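Last updated: 26/05/2024

Kaltetley equipment plan — speaker notes

Start with the request. 716 for the Rovent line, 134 of it held back for spares. Figures in thousands, ex VAT. Grippers are bought in pairs, one pair per operator. 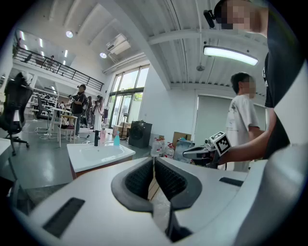
Sink station, open floor below the mezzanine.

Consumables next. Finger pads and marker cubes come off the spares line. Cables too — we under-ordered in March. Quote from Nechyporuk is per pair, pads excluded. Pause for questions on lead time. 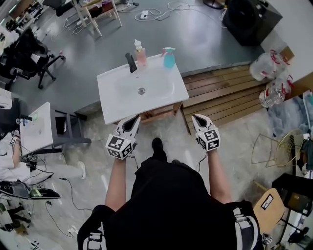 Two grippers at the basin, marker cube on each.

Harnesses and straps are a separate line, 100 in total. Don't combine with the gripper order, the approval route is different. Grarkico can supply both but not on one invoice.

Fixtures: basin units, tables, shelving, stands. Low unit cost, slow delivery. Order first. 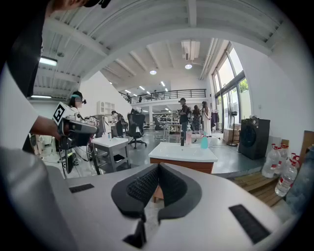

Phase two is 494, released only if phase one closes under budget. No new floor space in either phase. Skip the depreciation slide if short of time.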